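Home Catalog Guides Shipping My Account

Section 2. Putting in the pop-ups and fold-outs

Okay, you've got the flat book block of Te Moana on the table and the paper parts bag next to it. Now comes the fun bit! I've built this set more times than I'd like to admit (I wrote the thing, Damir Halilović drew it, and between us we've bent a lot of whales), so I'll tell you how I do it.

Before you start: wash your hands and dry them well. The inks Wultum uses on the color pages will take a fingerprint, and you won't get it off again.

1. Open the book to the harbor spread and press gently along the gutter with the side of your hand. Don't crack it flat. I know it's tempting.

2. Find the part marked A. Fold every scored line toward you once, then open it back up. The long fold down the whale's back goes the other way.

3. Peel the tape off tab A1 only and stick it to the left page, lining it up with the little gray corner marks.

4. Peel A2, leave it standing up, and close the book over it. Count to 30 with your palm on the cover, then open it slowly. The whale should rise with its nose to the right.

Note: if the nose points left, the long fold is backward. The tape lets go cleanly for the first few minutes, so lift a corner with your fingernail and try again.

5. Do the lighthouse (part B) the same way. It has a pull strip, so thread that through the slot in the page before you stick anything down. I forgot this on my very first copy and had to snip the strip and glue it back together.

CAUTION: No wet glue near the pull strip. One drop in the slot and the lamp is stuck for good.

6. Slide the fold-out map into the pocket inside the back cover, with the Clirnis side facing out. 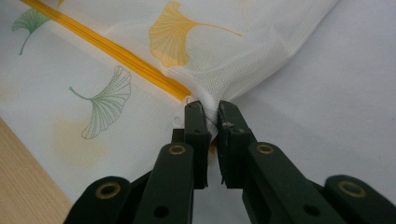
7. Open and close every spread twice, slowly, and listen. A soft papery whisper is fine, but a click means a tab is catching on its neighbor, usually the mast on the storm page. Bend the mast back a hair and it'll behave.

8. Write your name on the bookplate. The first printing was 1167 copies (we'd planned on 1000, then Brerkard found more of the blue cloth and we got greedy), and your number goes on the line under the seahorse.

Note: keep the book upright on the shelf, with neighbors on both sides but not squeezed. Spare A and B parts are in the small envelope. Go on to Section 3 for the ribbon and slipcase.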